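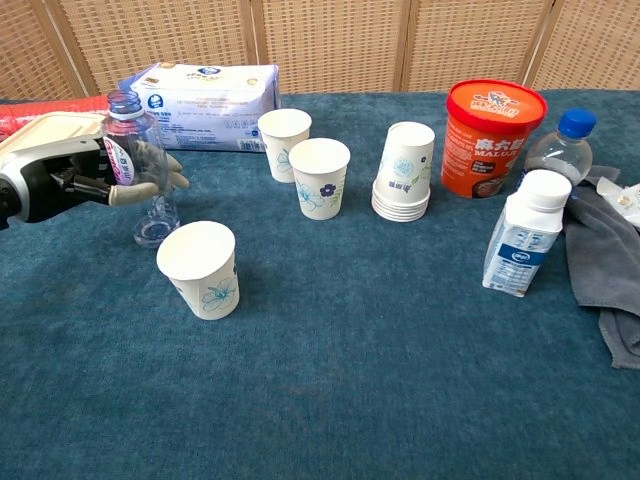

Notebook, manipulation bench, 2024-09-22
Present: me (Amber), Leandro, Deividas. Oda on the phone for the rules bit.

Spent the morning on the pouring rules and the afternoon arguing over the word "open".

Rule 4 as it stood: "No open liquids within reach of the hand." Written in May by Ebbe, for the Skorkville bench, where the job was stacking boxes and nobody had plans to pour anything. Read strictly, it bans the whole task. Leandro read it strictly, out loud, twice, then went to find me a bottle of water.

New wording, agreed by all three of us and grudgingly by Oda:

4a. Water only. No juice, no milk, no tea, including your own.
4b. Bottle no more than half full before the hand takes it. Uncapping is done by a person, with the arm paused.
4c. Grip at the middle of the bottle, over or next to the label. Not the neck. Not the shoulder, it slips off the ridges.
4d. Bottle stays upright until the operator has said "pouring" and somebody has said "yes". A nod doesn't count. Deividas nods at everything.
4e. Target cup stands alone, on the near side. Spare cups stay nested until wanted.

Oda wanted a line about clearing the table down to bottle and cup. Deividas says no, the clutter is the point, and a hand that can only pour on a bare table is a very expensive tap. I'm with him. Compromise: tissues, tubs, capped bottles and so on may stay, but nothing that minds getting wet. Phones go in the drawer. Leandro's phone went in the drawer under protest.

Cloth: Oda says anything hanging over the table edge is a snag risk and she is right. Wrote it in as 5b, "loose cloth to be folded and kept out of the arm's path". We had rule 5 down as "tidy up", which is less a rule than a wish.

Grip force. Darano's setup sheet gives a limit of 12 N for the fingers and we had been running at 10. Thin plastic gives at either, a bit, and with the cap off the water has somewhere to go. Need a proper test: same bottle, same fill, step the force up and write down where the wall starts to buckle. Put it on the list for Ebbe, who isn't here to object.

Paper cups: the base is light and the table covering is soft, so a nudge from a knuckle could have one over. Leandro suggests weighting them. I suggest not nudging them. Left open.

Stop button: 70 cm from the operator's chair, measured with the good tape. The old sheet says "within easy reach", which depends whose arm you ask. Changed to a number.

Still to do
— type up 4a to 4e and 5b, send to Magnusson for sign-off
— ask Ebbe what he meant by "open"
— page 27 of the bench manual still calls the hand "the claw". Fix, or admit defeat
— more tissues, whatever the rules say

A.S.

Added later, in Leandro's writing: 4a should say still water. Amber laughed, but put it in.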